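Veltbridge Civic Forum
Minutes of the General Meeting, October 25, 2024

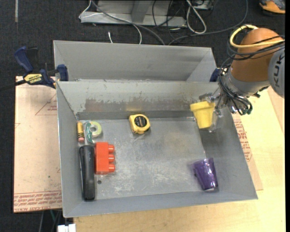
A yellow cup over the front bin.

The chair opened the meeting with a warm welcome to old friends and new faces alike, and thanked everyone for coming out on such a wet evening. The minutes of the last meeting were read and approved with one spelling correction.

Voting age in town elections. Most of the evening went to this, and it was a good, patient discussion. The proposal would let residents of 16 and 17 vote for town council and school board. Supporters felt that young people who work, pay sales tax and ride the Testbridge bus every morning have a fair claim to a say. Others worried that turnout is already poor — only 2186 ballots were cast last time — and would like to see better civics teaching come first. A member who had lived in Biwott told us how a similar plan fared there, and we were all grateful for the story, long as it was. The petition now has 489 signatures. It was moved and seconded that the Forum support the proposal in principle and write to the council to say so. Carried, with four against.

Public comment at council. Members remain unhappy with the two-minute limit. Agreed to ask for five minutes, and for 30 minutes in all to be set aside at each session.

Spring lecture. The talk on duty and citizenship will be held in March at the Fimik Hall. The hall fee is still to be settled, and the secretary will write again.

Other business. The coffee urn needs a new lid. Thanks were given for the pies.

The meeting closed at 9:10.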